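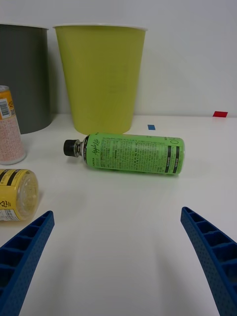 In praise of the soft finger

Every gripper brochure I have been sent this year promises a hand. What arrives is a pair of tongs. I have made my peace with this, and after 20 years of being paid to make machines pick things up I would like to argue that tongs are fine, provided they bend.

We spent most of February at our bench comparing two sets of fingers on the same arm, with the same wrist camera and the same controller. The first set came from Hendetti: machined, parallel, beautiful, and priced so that you put them back in their case at night. The second was a pair of printed blue fingers with a ribbed, hollow inside that gives way when it meets something. The job was drinks containers on a white table, to be picked up and put in a bin. A toddler can do it, though a toddler will want paying in biscuits.

The Hendetti fingers are superb at picking up the thing you told them about. Tell them the bottle is here, lying at this angle, and they close on it like a bank vault. Tell them something slightly wrong and they close on it exactly the same way. We had a bottle leave the table at a speed I would describe as confident. The software people said the pose estimate was out by 6 millimetres. The hardware people said that in the real world everything is out by 6 millimetres, including the table. I have sat through this argument at four different employers and it has never once been settled by lunch.

The blue fingers don't care. They arrive a bit off, fold themselves round whatever they have bumped into and carry on as though that had been the plan. Over 800 attempts they dropped more than I'd like, mostly full bottles lifted by the wrong end, and they have a maddening habit of letting a smooth label twist in their grasp on the way up. You can't ask them how hard they're squeezing, either. They have no opinion on the matter.

My colleagues at Fiststead, who sell force sensors, think this is a scandal. Their view is that a gripper which can't feel is a gripper that can't learn. Perhaps so. But I've watched a good deal of expensive feeling go into a log file that no one opens, and meanwhile the cheap fingers had cleared the table.

The camera deserves a harder time than it gets. Mounted at the wrist, it has a fine view of its own fingers and a middling one of everything else, and whatever stands at the edge of the table is half a can and a guess. We tried the Pawlak controller's trick of backing the arm off for a second look before each grasp. It helped, and it added 11 seconds to each pick, so we turned it off before the demonstration and on again after it.

I would still buy the stiff fingers for a factory where every part turns up in a tray. If Nesitz want to send me another set, I'll test them fairly and return them in the nice case. For rubbish, give me something that bends, and a spare pair in the drawer for when it splits.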